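Kitchen Planning for Small Homes
Notes for Session 4: Upper cabinets, and what goes in them

Yolanda Cuesta

Okay, so last time we got through base cabinets and I ran out of time on toe kicks (sorry, they're in the back of the Session 3 notes, please read them). Today we go up the wall. Bring your floor plan from the September assignment, because we'll be drawing on it.

Where to start: the stuff

I always start with the stuff. Before you draw one box on the wall, make a list of what has to live there. I mean a real list, with plates and mugs and the giant salad bowl somebody's aunt gave them. When I did the Flalham apartments, the client told me she had "hardly any dishes." We counted 104 pieces! She wasn't lying to me, she just never saw them all in one place.

Once you have the list, sort it by how often each thing gets picked up. Daily things go on the lowest shelf of the uppers, between the sink and wherever the dishes come out clean. Weekly things go on the second shelf. The fondue set can go on top, or it can go to a new family.

Heights and depths

The usual gap between countertop and the bottom of the upper cabinet is 18 inches. You'll see it in nearly every drawing you're handed. I've gone to 19 for a tall cook who owned a tall stand mixer and it was fine, but check who else uses the kitchen first. One inch doesn't sound like much until you're five foot one and reaching for a glass.

Depth is normally 12 inches on the outside. Inside you get less, and with a thick door and a back panel you may be down to 11 and change. Why do I care? Dinner plates. A lot of newer plates are 11 inches across or more, and I have personally watched a door not close on a brand new set. Measure the plate! Measure it at the widest point, and write it on your list next to the word "plates."

Solid doors or glass

Students love this part, and we'll spend a good half hour on it. Solid doors hide everything, and for most people that's a kindness. Glass makes a small room feel a bit deeper and gives you something to look at besides flat fronts, but you're signing up to keep that shelf tidy. My own rule is glass for one run at most, and never for the cabinet where the cereal lives.

If you do go with glass, think about the dividing bars (muntins). They break up the view, so the shelves behind can be a little messy and still look all right. Try to line your shelves up with the horizontal bars. A shelf edge floating in the middle of a pane will bug you forever once you notice it. Dark paint makes the bars stand out more, especially over a pale backsplash, so any misalignment shows up more too.
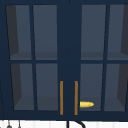
Door swing and clearance

Draw every door open. Every one! I take points off for this, and I'm telling you now so you can't say I didn't. A wide door over a counter swings out right at face height, and two narrower doors are nearly always safer than one wide one. Next to a window, hinge the door on the window side if the trim allows it. Near a corner, leave a filler strip so the handle doesn't hit the neighboring cabinet.

Patricio Bravo is coming in at 2:30 with his box of hinges, and he'll show you the difference between overlay and inset doors much better than I can on the board. Inset doors look lovely and cost more to fit, and in a damp house they can stick. Ask him about the Jorer job. He has opinions.

Money, quickly

For the class project you have $300 per upper cabinet, doors included. It's tight on purpose. Glass usually adds to the price, so if you spend on it in one spot you'll need to save somewhere else — plain boxes, fewer drawers, open shelf at the end of the run. Show me the trade on your sheet.

For next time

Finish your list and sort it into daily, weekly and rarely. Draw one full wall of uppers in elevation, with shelf lines dotted in and the doors drawn open on the plan. Write your largest plate size in the margin. Pencil is fine, and so is a messy first try, but please put your name on it (I have two very nice drawings from Session 2 that belong to no one).

Next session is lighting under the cabinets. Bring a flashlight.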